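Sovodton wash house moves to flat folding for its grey-blue cloths
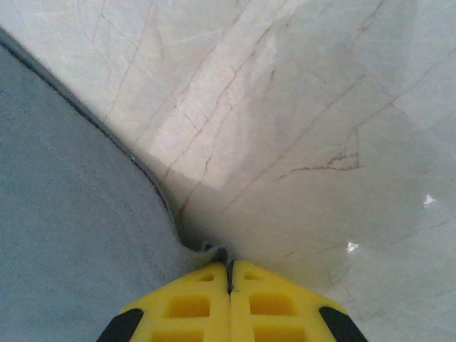

The Sovodton community wash house will change the way it folds and stacks its table cloths and hand towels from April, after a trial on one of its two folding benches. The change affects the cloths lent out with the hall kitchen and those supplied to the lunch club, which are washed together in the same load. Under the new method a cloth is laid flat on the bench before any fold is made, with its edge brought round to a line the folder can see against the worktop. A grey-blue cloth on a white marble-patterned top gives a clear edge to work from, and the slight inward bend that an edge can take when it lies slack shows up at once. On the old benches, which had a mid-grey top, the same bend was often missed until the third fold, when the corners no longer met.

The trial was run by Ga-eun Son, who manages the linen room, and Ismael Pimentel, who looks after the machines and the benches. It covered 500 cloths. Of these, 300 were folded on the marble-patterned bench and 200 on the older grey one. The same people worked at both, changing over at the end of each load, and the cloths came from the same batches.

On the older bench, 45 cloths had to be opened out and folded again. The figure for the other bench was not kept for the first week, so no direct comparison has been published. Son said the later sheets showed fewer refolds, but that she did not want to put a number on it.

"What we wanted to know was where the time went," she said. "Most of it went on the first edge. If the first edge is straight, the rest follows with very little handling."

The fold itself has been altered as well. Until now a cloth was picked up by two corners, shaken, and brought together in the air. The new sheet, pinned at each bench, asks for the following order. Lay the cloth down with the hem underneath. Smooth from the middle towards the long sides with the flat of the hand. Pinch the near edge a short way in from the corner, lift it only as far as needed, and carry it over to the far edge. Press the fold down and repeat from the short side. A cloth for the kitchen is folded twice more. A hand towel is folded once more and then turned.

Pimentel said the instruction to pinch in from the corner had caused the most discussion. The corner is the thickest part of a hemmed cloth, with several layers of fabric lying on top of one another, and a pinch there tends to drag the hem out of line. Taken a little further along, the edge lifts in a shallower curve and settles again more evenly. He added that people with stiff hands had found it easier to get hold of.

Seams are dealt with in a separate note. Some of the older cloths have been taken in along one side and carry a line of stitching parallel to the edge. The note says to treat the outer edge as the guide in every case and to ignore the inner line, even where the inner line is straighter. Cloths on which the two lines differ by more than the width of a finger are to be put aside for mending.

The benches are also being changed. The marble-patterned top was bought from Schnyder, a joinery supplier in the town, as a replacement for a board that had swollen at one end. It was cut to the size of the old board and fixed to the existing legs. A second top in the same pattern has been ordered and will be fitted to the other bench before the new method starts. Both will be set at the height of the present trial bench, which is slightly higher than the old standard. Those who prefer to work lower may use the side table near the dryers, although this has no room for a full kitchen cloth.

Pimentel said the surface had one drawback. A cloth slides more readily on it than on bare board, and a light towel can move when the second fold is pressed. The advice is to rest the free hand on the cloth close to the fold and to avoid pulling towards the body. A strip of rubber matting along the back of the bench was tried for several days and removed, as lint gathered against it and had to be picked off.

The surface is to be wiped before each load and dried with a separate cloth kept on the hook. Spray polish must not be used. It leaves a film that makes the sliding worse and can mark pale fabric. Scissors, pins and marking pens are to be kept in the drawer while folding is in progress.

Stacking will follow a single pattern. Kitchen cloths go on the lower shelves of the linen room with the folded side facing out. Hand towels go above them, also with the folded side out, in piles no higher than the shelf label. The labels are being reprinted in larger type. Under the present system some piles face in and some out, and whoever collects a bundle has to feel for separate edges in order to count it. The wash house said this had led to short bundles being sent to the hall on several occasions last winter.

Bundles will be tied with tape in place of elastic bands. The bands left a crease across the centre of the cloth which did not always come out on the table, and they perished on the warmer shelves above the pipe run. Tape will be returned with the used linen and washed in a net bag. A stock of it has already been cut.

Colour will be used to keep the two sets apart. The kitchen set will stay grey-blue. The lunch club set, which is at present a mixture of grey-blue and white, will become white only as cloths wear out and are replaced. No sound cloth will be withdrawn on account of its colour. Until the change is complete, lunch club cloths in the darker shade will carry a white thread in one corner, sewn on the underside.

New cloths will be bought from Alance, which has supplied the wash house before. They will be washed three times before being measured, to allow for shrinkage, and the folding sheet will be corrected if the finished size differs from that of the present stock. Son said the last delivery had come up narrower than expected after the first wash, with the result that old and new cloths could not be stacked together without a step in the pile.

The laundry cycle is unchanged. Darker cloths will continue to be washed at the lower temperature and taken out of the dryer while very slightly damp, then left on the rail until the next load is ready. Folding straight from the dryer is discouraged. A warm cloth takes a crease quickly, and a first fold made off line is hard to correct once it has been pressed.

A request for a mechanical folder, made by some users of the wash house last year, has not been taken up. A small model from Jalo was considered, but it would have needed its own supply and more floor than the room can spare with both benches in place. The question may be looked at again if the store next door becomes free.

Anyone who helps with folding is asked to spend part of one session at the trial bench before the change. No booking is needed. The sheet can be taken home, and a copy in large print is held at the desk. Hall users who fold their own cloths before returning them are asked to stop doing so, and to leave used linen loose in the bag provided, with tapes untied and any damaged items on top.

Comments on the bench height should be written in the book beside the dryers. Son will go through them after the first month, and the legs can be adjusted at that point without taking the tops off.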